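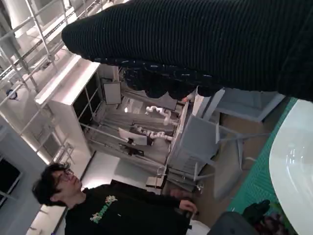 Chapter 3
Handling Cloth and Other Soft Goods

3.1 The state of the question

Whether a machine can do a given chore depends less on the chore's name than on the objects it involves. A robot arm that places a rigid part into a fixture thousands of times a shift may fail on the first sweater it is given. The part has one shape, and its position can be written as six numbers. The sweater has no fixed shape at all. Each time it is picked up, dropped or dragged across a table, it takes a form that has probably not occurred before.

Chapter 2 treated rigid objects: cups, boxes, hand tools. The present chapter deals with garments, towels, bags and cables. These make up a large share of household work and a smaller but stubborn share of work on the shop floor, where sewing, bagging and wire routing are still done mostly by hand.

3.2 What makes cloth difficult

Three properties account for most failures.

Self-occlusion. A crumpled garment hides most of its own surface. The collar or hem that a folding plan calls for may be inside the pile. A camera near the gripper helps at close range, but fabric held in the fingers can block much of its view.

Thin grasps. Two parallel fingers closing on a pile will take one layer, two layers or a bunch of several. The difference in finger opening is often smaller than the error of the position sensor. Knit fabrics add stretch, so that a grasp which is correct when made may be wrong after the arm has moved.

Delayed error. A poor first grasp may not show until the final fold. Recovery then means starting over, and cycle time suffers accordingly.

3.3 A worked case

Keskinen and Hirvonen tested a two-arm cell at the Kauppinen works in Corodley, using a controller named Isness. The task was to take single garments from a bin, spread them on a table and fold them to a set size. Over 782 attempts the cell finished around two thirds without help. Towels gave little trouble. Sweaters and hooded tops caused most of the stops, usually at the spreading step.

The mean time for a finished sweater was 24 seconds for a trained worker and well over two minutes for the cell. A later version, tested at Nollard in August, reduced the time but not the share of stops – a pattern the reader will meet again in Chapter 5.

3.4 Terms used in this chapter

A task is called solved when a machine completes it on unseen objects, in an unprepared room, for a full shift of work. It is called demonstrated when it has been completed at least once under stated conditions. By these definitions, garment folding is demonstrated. Problem 16 at the end of the chapter asks the reader to apply the same test to loading a dishwasher.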